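Workshop tips: when an arm drops what it's holding

Filed under: bench robots, cables, safety

I do love a pair of small arms on a bench, and I want you to love yours too, so let me tell you about the evening ours let go of everything. Halfway through a packing run the left arm went limp at the elbow, came down on the box and stayed there. No bang, no smoke, just a sad thump! Margit Gulyás had her hand near the flap a moment earlier and it gave us all a fright.

The culprit was a cable. It had been pulled a little tighter on every reach until the plug crept out of its socket, and once power went, so did the arm. A very ordinary fault, and one you can catch in minutes.

Leave slack at the elbow. Fold the arm right up, then stretch it as far as it will go, and watch the cable the whole way (by hand, power off). If it goes taut anywhere, give it more.

But not too much! A loop that hangs low can snag on the table edge or the other arm. Kornél Rácz uses soft hook-and-loop ties, done up loosely. Zip ties bite into the sleeve, and we've binned two cables that way.

Tug every plug gently before you start. Ours had felt fine in December and we simply stopped checking.

Support the arm before you cut the power. Most small arms have no brake, so one hand goes under the forearm while the other reaches for the switch. Keep fingers out of the joints.

Put the stop button where you can hit it without leaning across the table. Ours was behind the back wall. Daft.

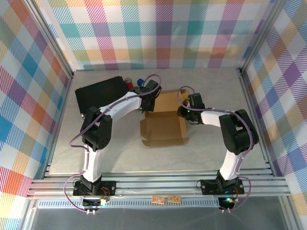 After any fall, run at quarter speed for 11 cycles before you trust it with anything you care about. Listen as much as you look, as a chipped gear clicks long before it slips. Benvinda Coelho heard ours on the seventh go and saved us a whole new joint, bless her.

Check the bolts on the base plate too. A knock at the far end of an arm works on them like a long spanner.

Spare plugs cost pennies, so keep a few in a jam jar with the ties.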